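정리의 기술이라는 이름의 장사

살림을 줄이라는 책을 사느라 책장이 모자라게 된 사람을 나는 여럿 안다. 나도 그중 하나다. 지난 2월, 부엌을 정리해 보겠다고 마음먹고 맨 먼저 한 일이 쿨루라 앱을 내려받아 유료 결제를 한 것이었다. 서랍 사진을 올리면 점수를 매겨 준다는 앱이다. 내 서랍은 23점을 받았고, 바로 밑에 수납 용품 추천 목록이 떴다. 점수가 낮을수록 목록이 길어지는 모양이었다.

정리 열풍을 말하는 사람들은 이것이 소비에 대한 반성에서 나왔다고 한다. 나는 잘 믿기지 않는다. 반성이라면 지갑이 닫혀야 할 텐데, 동네 생활용품점의 수납 코너는 해마다 넓어진다. 칸막이, 걸이, 통, 통을 넣는 통. 물건을 버리라고 권하는 강사가 강의 끝에 할인 코드를 불러 주는 것도 이제는 아무렇지 않은 풍경이 되었다.

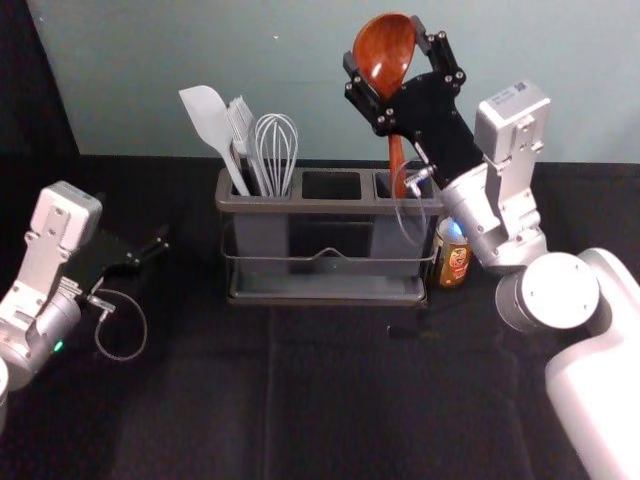

물론 정리된 부엌이 편하다는 것까지 부정할 생각은 없다. 국자를 찾느라 찌개를 졸여 본 사람이면 다 안다. 내가 의심하는 것은 그 편함을 파는 방식이다. 플란덴 정리 강좌는 하루 10분이면 삶이 바뀐다고 광고한다. 무엇이 어떻게 바뀐다는 것인지는 강의 소개 어디에도 없다. 수강 후기를 읽어 보면 대개 "마음이 가벼워졌다"는 말인데, 새 신발을 산 날에도 그 정도는 가벼워진다. 그 기분이 한 달 뒤에도 남아 있는지 묻는 후기란은 보지 못했다.

더 마음에 걸리는 것은 정리가 어느새 인격의 문제처럼 이야기된다는 점이다. 싱크대가 어지러우면 머릿속도 어지럽다고들 한다. 그런가? 내 어머니의 부엌은 30년 동안 어지러웠고, 어머니는 그 안에서 눈을 감고도 뒤집개를 집어냈다. 참기름 병 옆에 가위가 있고 가위 밑에 고무줄 뭉치가 있는 질서였다. 앱에 올렸다면 내 서랍보다 낮은 점수를 받았을 것이다. 남이 알아볼 수 없다고 해서 질서가 없는 것은 아닌데, 사진으로 찍어 점수를 매기는 순간 그런 질서는 전부 무질서가 된다.

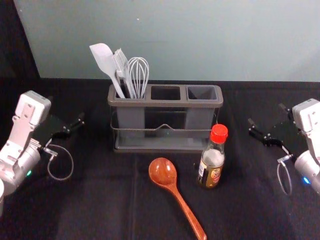 글 · 생활칼럼 필자
입력 2024-11-11

사진 이야기가 나왔으니 말인데, 요즘 정리는 사는 사람보다 보는 사람을 위한 것 같다. 라벨을 한 방향으로 맞추고 곡물을 투명한 병에 옮겨 담는다. 봉지째 두면 유통기한이라도 적혀 있을 텐데, 옮겨 담고 나면 언제 산 것인지 알 길이 없다. 그래서 날짜를 적는 스티커를 또 판다. 나도 샀다. 3000원이었다. 두 번 쓰고 어디 두었는지 잊어버렸다.

집이 좁아서 생긴 문제를 개인의 습관 탓으로 돌리는 것도 수상하다. 조리대에 도마 하나 올리면 끝인 원룸에서 '여백의 미'를 실천하라는 말은 밥을 해 먹지 말라는 말과 크게 다르지 않다. 수납 강의는 넓은 집에서 촬영된다. 좁은 집에 필요한 것은 선반을 달아도 뭐라 하지 않는 임대 계약일지도 모른다.

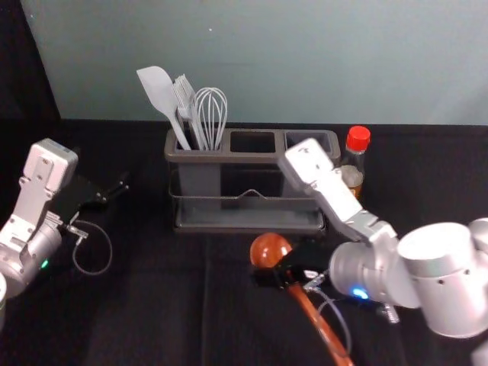
이 글의 초고를 읽은 한 독자는 너무 박하다고 했다. 자기는 강좌 덕에 몇 년 미루던 이삿짐 상자를 풀었고, 돈을 냈으니 아까워서라도 움직이게 되더라는 것이다. 상술이라 해도 누군가를 의자에서 일으켰다면 값은 한 것 아니냐고 되물었다.

그 말에는 딱히 반박할 것이 없다. 다만 상자를 푼 것은 그 사람의 두 손인데 공은 왜 강좌로 가는지, 나는 아직도 그게 궁금하다. 쿨루라는 해지했다. 해지 버튼은 메뉴를 네 번 들어가야 나왔다. 정리 앱치고는 꽤 깊숙한 데 넣어 두었다.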